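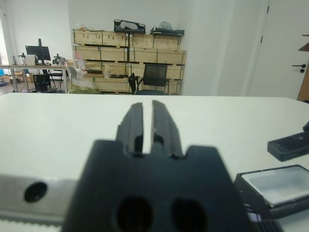 Photo: Geum Picture Library

Are the buses between Gutham and Geltach on time?
Project report, second-year geography

1. Introduction

A lot of students at our college travel in from Geltach on route 17, run by Hikent Buses. Most of us have been late for a first lesson at some point and blamed the bus. I wanted to find out how often it really is late, where on the route the time is lost, and whether the screens at the stops can be trusted. The project ran in the autumn term, after the new timetable came in at the end of August.

2. The route

The 17 starts at Geltach market place, goes down the main road past the industrial estate, crosses the river and ends at Gutham station. It has no bus lane at any point. The bridge is narrow and has lights at both ends, and the road on the Gutham side is used by lorries going to the builders' merchants. On Saturday the bus also goes round by the retail park, which adds a loop and two extra sets of lights.

3. Method

I chose seven stops spread along the route, including both ends. At each stop I wrote down the time the bus was due, the time shown on the screen when the bus was next in line, and the time it pulled up. I used my phone clock and rounded down to the whole minute. A bus was counted as late if it came more than five minutes after the time in the printed timetable. I did not count early buses as late, but I made a note of them.

I did not cover all the stops equally. The station and the market place have more records than the others, as they have shelters and I could stay there longer. Most of the weekday records are from before college and from the hour after it finished. There are no records from after eight in the evening.

I also looked at the notice boards and the Hikent website for roadworks, and left out one morning when the bridge was closed for a burst water main.

4. Results

In total I recorded 255 buses. Of these, 97 were late, so more than a third. The longest delay was on a wet morning at the college stop, when two buses then came together and the second was almost empty.

The direction mattered more than I expected. In the morning, buses towards Gutham left Geltach on time or close to it, and were still fine at the industrial estate. The delay appeared at the first stop after the bridge and stayed with the bus until the station. In the afternoon the buses towards Geltach often left the station late, because they were the same vehicles that had come in late.

Saturday was worse than the weekdays in the middle of the day and better first thing. The retail park loop seems to be the cause, though I only have a small number of records there.

The screens were right to within a minute or so at the station. At the smaller stops they were less use. Several times the screen counted down, showed "due" and then dropped the bus from the list before it arrived. The screens could be wrong by up to 7 minutes, and they nearly always said the bus would be sooner than it was.

Early buses were rare but annoying. They were all at the stop before the station, where few people get on and the driver does not always wait for the timetable.

5. Discussion

The results suggest that the bridge is the main problem in the mornings. Hikent cannot change the lights, which belong to the county, but the timetable gives the same journey time at eight in the morning as it does at eleven. Adding a few minutes to the morning journeys would make the printed times closer to what happens. It would also give drivers a chance to leave the station on time for the trip back.

A longer gap at Gutham station would help too, but it might mean an extra bus and driver, and I do not have any information on costs.

For students, the bus before the one most people catch is late less often - it crosses the bridge before the lorries start.

6. Problems with the project

One person cannot be at two stops at once, so I could not follow a single bus along the whole route except by riding it. I did this a few times and the pattern was the same, but those trips are not in the totals. My five-minute limit was also my own choice, and a different limit would give a different share of late buses. The weather in the second half of term was poor, which may have made the traffic heavier than usual.

If I did it again I would start in spring, ask other students to cover the middle stops, and write down how full each bus was.

7. Sources

Hikent Buses printed timetable, route 17, and stop notices
Own records, kept in a notebook and typed up weekly (copy in appendix A)
Map of the route, drawn by hand (appendix B)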